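印刷する | このページをメールで送る

Golestani棟 共用作業室 利用者会議 議事録

日時:2024年7月31日
出席:Kourosh Daneshvar(議長)、Kamran Dehghan、利用者6名
記録:Dehghan

1.前回議事録の確認
前回分の「箱詰めの手順は全員に理解された」という一文に、利用者側から異議が出た。説明を聞いたことと理解したことは別である、との指摘。「説明された」に改めて承認。

2.ボトルの箱詰めについて
Prollachから、ボトルは1本ずつ箱に入れ、箱は立てたまま上から差し込む方式に統一したいとの提案が届いている。Daneshvar議長が読み上げた。提案書によれば、この方式で詰め直しが減り、34本を一度の作業で片づけられるという。

Dehghanより、34本という数字の根拠が書かれていないとの発言。試した日も人数も不明で、早く終わったのが手順のおかげなのか、慣れた人が詰めたからなのか判断できない。議長も同意見だが、提案そのものを退けるほどの理由はないとした。

利用者から、上ぶたを開いたままにしておけばボトルの首を持って出し入れできるので、寝かせた箱に押し込むよりはましだろうという意見があった。別の利用者は、ラベルの向きをそろえる件が提案書に一行もないのはおかしいと述べた。
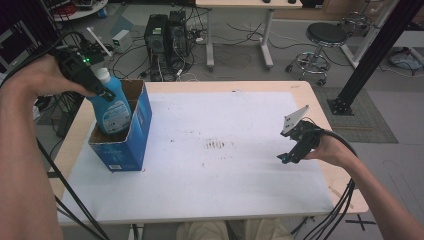
ラベルの向きについては、箱の文字がある面に合わせる案と、決めない案に分かれた。合わせたところで、ふたを閉じれば見えなくなる。受け取る側が気にするかどうかを誰も確認していないため、まず先方に問い合わせることになった。回答があるまでは各自の判断とする。

3.作業台の敷き紙
台の上に敷いている白い紙に茶色い汚れや黒っぽい点が目立つ、との声。交換の目安を決めるべきかどうかで意見が割れた。

Triroの大判紙に替えれば汚れにくいという紹介もあったが、見本は届いておらず、カタログの文句だけで切り替えるのは早い。1月にも同じような話で滑り止めシートを購入し、結局ほとんど使われないまま棚にある。議長から、紙は汚れるために敷いているのではないかとの発言があり、反論は出なかった。

当面は現在の紙を使い続け、底の濡れたボトルを置いたときだけ取り替える。40枚入りの予備の保管場所はDehghanが張り紙で知らせる。

4.床まわりと椅子
床のケーブルがまとまっていない件。束ねる、壁側に寄せる、カバーをかける、の各案が出たが、いずれも以前に一度は決めた内容である。決めたあとに実施した記録が残っていない。今回は担当者名を書かないかぎり決定とみなさないこととし、担当はDaneshvarとなった。

キャスター付きの丸椅子は、使わないときは作業台から離して置く。座面の高さが合わないとの苦情が1件あったが、どの椅子のことか本人が欠席のため不明。保留。

5.Sesusの整理講習
参加費を負担してまで受ける内容かどうか、案内文からは読み取れない。「作業効率の劇的な改善」とあるが、何と比べた話なのか書かれていない。Dehghanが資料を請求し、届いてから改めて扱う。申し込みは行わない。

6.宿題
・ラベルの向きについての問い合わせ(Dehghan)
・34本の根拠をProllachに確認(Daneshvar)
・ケーブルの整理(Daneshvar)
・敷き紙の予備の張り紙(Dehghan)

次回までに2件以上が未着手の場合は、新しい議題を受け付けない。利用者から「それでは毎回受け付けないことになる」との発言があり、記録に残すよう求められたので残す。

以上

お問い合わせ:Golestani棟 共用作業室 | © 2024 Golestani棟利用者会議 | ページの先頭へ戻る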